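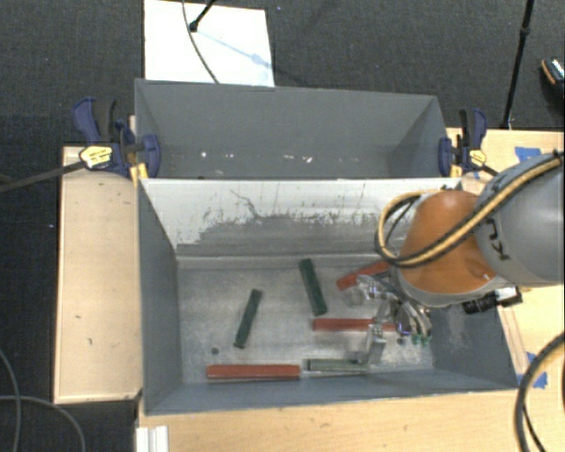

Grüne und rotbraune Klötze in der grauen Kiste, darüber der Greifer: Sortierübung bei Bergmann in Gridamberg.

Bergmann übt mit dem Roboter, und ich durfte einen Vormittag lang danebenstehen

Gridamberg. Ich gebe zu, ich hatte mir das lauter vorgestellt. Wer wie ich früher in den Ferien bei Bergmann am Packtisch gestanden hat (ja, lange her, ich hatte danach wochenlang Pflaster an den Fingern), der erinnert sich vor allem an den Lärm vom Band. Im Nebenraum, in dem die Firma seit März ihren Roboterarm ausprobiert, kann man sich dagegen ganz normal unterhalten. Es surrt ein bisschen, dann klackt es, dann surrt es wieder.

Bergmann macht Holzspielzeug und Bausätze, das wissen hier im Ort ja die meisten. 136 Leute arbeiten im Werk, und fünf davon haben sich für das Projekt mit dem Namen Jomis gemeldet. Die Idee dahinter ist schnell erzählt: Der Arm soll irgendwann die Teile für die Bausätze aus den Kisten holen, damit die Kolleginnen und Kollegen im Versand das nicht mehr den ganzen Tag von Hand machen müssen. Bis zu 500 Sätze gehen vor Weihnachten an einem Tag raus, und jedes Teil davon hat vorher jemand aus einer Kiste gefischt. Meine Schulter tut schon beim Gedanken daran weh!

Noch wird aber geübt, und zwar mit einfachen Klötzen in zwei Farben. Dunkelgrün und Rotbraun, kreuz und quer auf dem Boden einer Kiste, und der Greifer muss zwischen ihnen hindurch an den richtigen kommen. Klingt nach Kindergarten, ist aber verflixt knifflig, wenn zwei dicht beieinander liegen oder einer schräg zur Wand zeigt. Bei meinem Besuch ging ein rotbrauner Klotz gleich dreimal daneben, beim vierten Mal saß er, und ich habe mich dabei ertappt, wie ich fast geklatscht hätte. Die Kisten sind übrigens mit Schraubzwingen am Tisch festgemacht. An den Kratzern sieht man, dass da schon einiges drin herumgeschoben wurde.

Spannender als die Technik fand ich, was sich für die Leute verändert. Eine Kollegin aus dem Versand, die seit zehn Jahren Bausätze packt, verbringt jetzt die halbe Schicht am Rechner neben dem Arm. Sie legt die Klötze aus, startet den Durchgang, schaut zu, schreibt auf, was schiefgegangen ist. Am Anfang sei ihr das komisch vorgekommen, hat sie mir erzählt, so viel zu sitzen und zu gucken, das habe sich gar nicht nach Arbeit angefühlt. Inzwischen kennt sie die Macken des Arms besser als die Firma, die ihn eingerichtet hat, und wird auch gefragt, wenn etwas hakt. Dafür gibt es eine Schulung von Predham und eine höhere Lohngruppe, allerdings erst nach der Prüfung, und das hätten einige gern früher gehabt.

Es gibt natürlich auch die anderen Stimmen. In der Pause saß ich mit ein paar Packern zusammen, und da war die Begeisterung deutlich kleiner. Was wird aus den Aushilfen im Winter? Wer bestimmt das Tempo, wenn der Arm die Teile anliefert und man selbst nur noch den Karton zumacht? Einer meinte, das Heraussuchen sei zwar anstrengend, aber man könne dabei wenigstens schwatzen und mal langsamer machen. Das kann ich gut verstehen. Bei uns am Packtisch wurde damals der halbe Ortstratsch erledigt.

Die Geschäftsleitung sagt, es werde niemandem wegen Jomis gekündigt, und der Betriebsrat hat sich das schriftlich geben lassen. Die Zusage gilt fürs feste Personal. Über die Saisonkräfte wird noch verhandelt, und eine klare Antwort habe ich dazu nicht bekommen, obwohl ich zweimal nachgefragt habe. Vereinbart ist außerdem, dass der Arm keine Daten darüber sammelt, wie schnell die Menschen an den Tischen nebenan sind. Das war wohl der Punkt, über den am längsten gestritten wurde.

Als Nächstes kommen statt der Klötze echte Bausatzteile in die Kiste, also auch Räder und die dünnen Leisten, vor denen es der Fünfergruppe jetzt schon graust. Wenn das klappt, zieht der Arm in die Packhalle um, zunächst nur an einen einzigen Tisch und nur für die Frühschicht. Wer dort arbeiten möchte, trägt sich in eine Liste ein, eingeteilt wird vorerst keiner. Als ich gegangen bin, standen schon ein paar Namen drauf.

Wer selbst mal gucken will: Bergmann plant einen offenen Nachmittag für Angehörige und Nachbarn, Beginn 15 Uhr. Den Termin hängt die Firma am Werkstor aus, Kinder dürfen mit.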